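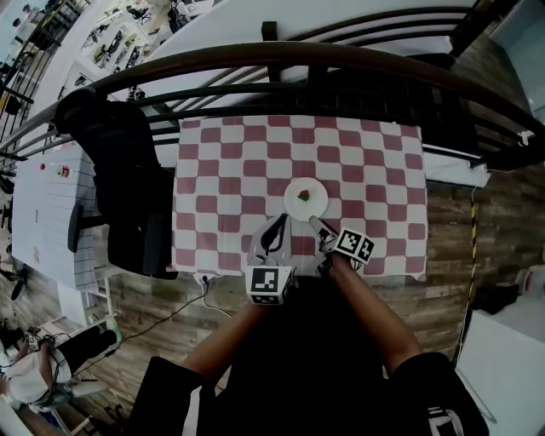
¿Cómo quito una mancha vieja de fruta de un mantel de cuadros rojos y blancos?

Hola a todos. Escribo desde Valencia, vivo aquí hace pocos años y pido perdón si alguna palabra no es la correcta. Tengo un mantel de algodón de cuadros, rojo y blanco, que fue de la madre de mi marido. En agosto comimos fresas con azúcar en la terraza y cayó jugo en varios cuadros blancos, por la parte que queda colgando. Yo no lo vi en el momento. Doblé el mantel y lo guardé en el cajón, y cuando lo saqué otra vez las manchas eran ya de color marrón claro.

Lo que hice hasta ahora:

- Lavado en la lavadora a 30 grados con detergente líquido normal. La mancha quedó un poco más pálida, pero sigue.
- Limón y sal, y después al sol 2 horas. No noté ninguna diferencia.

No he usado lejía porque tengo miedo de que el rojo se pierda o que pase a los cuadros blancos. La etiqueta ya no se puede leer. Mi vecina me dice que lo hierva en una olla, como se hacía antes, pero esto me da todavía más miedo. ¿Alguien ha salvado un mantel así? No necesito que quede perfecto, solamente quiero ponerlo en la mesa cuando viene la familia.

Gracias por su tiempo.
Zübeyde Akyol

Respuesta de Rodrigo Lorente

Ni lejía ni hervir, te cargas el rojo seguro. Echa percarbonato, el blanco en polvo que venden en cualquier súper, y a remojo toda la noche. Mi madre lo hacía con todo. Y si no sale, pones el frutero encima y listo.

Respuesta de Hanne Seppälä

Buenos días, Zübeyde. Yo tampoco soy española, así que nos entenderemos bien. Trabajé bastante tiempo en una lavandería pequeña, la Haniris, donde recibíamos muchos manteles de restaurante, y las manchas de fruta eran el problema de cada verano. Le explico cómo lo haríamos allí.

Primero hay que saber si el rojo es firme. Moje con agua templada una esquina que no se vea, por ejemplo el dobladillo, y apriete encima un trapo blanco. Si el trapo queda limpio, repita la misma prueba con un poco de percarbonato disuelto en el agua y espere 15 minutos. Si tampoco sale color, puede continuar. Si sale, no siga y lleve el mantel a una tintorería, o pruebe solamente la mancha con un bastoncillo y agua oxigenada de farmacia, cuadro por cuadro, sin tocar el rojo. Es un trabajo lento.

Cuando la prueba va bien:

1. Disuelva el percarbonato en agua a 40 grados, en la cantidad que indica el envase. Con agua fría casi no trabaja.
2. Meta el mantel entero y bien abierto. Si remoja solo la parte manchada, después se puede ver una línea entre lo viejo y lo tratado.
3. Déjelo una hora y mire. No lo deje toda la noche, como dice Rodrigo, si el tejido es antiguo. Para un algodón nuevo no me parece grave, pero este tiene ya muchos lavados y el color sufre.
4. Aclare mucho y lave como siempre.
5. Seque a la sombra y mire la mancha con luz de día antes de planchar. La plancha caliente puede fijar lo que queda.

Si después de la primera vez está más clara pero no desapareció, se puede repetir otro día. En la lavandería lo hacíamos 2 veces como máximo. Lo que queda después de la segunda, normalmente se queda para siempre.

Sobre el limón: funciona mejor cuando la mancha es reciente. El azúcar de las fresas también se pone marrón con el tiempo, y por esto la mancha que al principio no se veía apareció en el cajón. Para la próxima vez, agua fría por el revés de la tela en cuanto se levanta la mesa.

Comentario de Zübeyde Akyol

Muchas gracias a los dos. Hice la prueba en el dobladillo y el trapo quedó blanco, también con el percarbonato. Después puse el mantel una hora, como dijo Hanne. Dos manchas ya no las encuentro. La más grande está todavía, de un color como té con mucha leche. Voy a repetirlo la semana que viene. Una pregunta más: ¿el mismo polvo sirve para las servilletas bordadas, si el bordado es de hilo azul?

Respuesta de Tuncay Erdem

Para el bordado haz la misma prueba, pero con el hilo, no con la tela. A mí se me fue el azul de unas servilletas y la tela estaba perfecta.

Contacto | Normas de la comunidad | © Kurum Ayuda en casa | Volver arriba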